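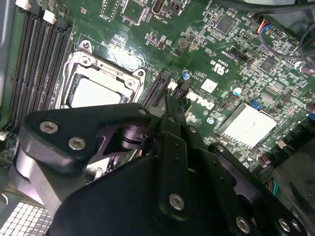
Dorota Czarnecka wanted to know whether a petition really changes anything, or whether it just ends up in a drawer. She sent us her question after her class wrote one about a crossing near their school.

A petition is a written request that lots of people sign. It asks someone in charge to do something, stop something or change something. It might go to a school principal, a local council or a parliament. Signing it is a way of saying, "I agree with this."

Petitions are very old. Hundreds of years ago, people who could not vote could still send one to a king or queen. Many women signed petitions asking for the right to vote long before they had it.

What goes in a petition?

Most petitions have three parts. The first says who it is for. The second says what the problem is and what you want done about it. The third is the space for names and signatures. Some councils and parliaments also want addresses, so they can check that the people signing are real and live in the area. Each person can sign only once.

The request should be clear. "Make Mendis Street better" is hard to act on. "Put a crossing on Mendis Street outside the library" tells the council exactly what you mean.

Does the number of names matter?

It can. Some places have a rule about how many signatures are needed before a petition is talked about at a meeting. In others, even one name is enough. A petition with 1,000 names will usually get more notice than one with 19, but a small petition from the people who live on the street in question can be taken seriously too.

When the pool at Boateng Park was going to close for the winter, Yvonne Ellwood and her neighbours collected 284 signatures. They handed them in at the council office in May. The council did not keep the pool open every day, as they had asked. It did agree to open it in the mornings – from 6 am until 9 am – for one winter, to see how many swimmers came.

Can kids sign?

Often, yes. Many councils accept signatures from people of any age, but some petitions are only for adults or voters. Check the rules before you start collecting names.

What happens next?

Someone reads the petition and decides who should deal with it. There may be a letter back, a meeting or a vote. The answer may be no. People who get a no can write letters, speak at a public meeting or try again later with more names.

Dorota's class got 72 signatures for their crossing. They are still waiting to hear back.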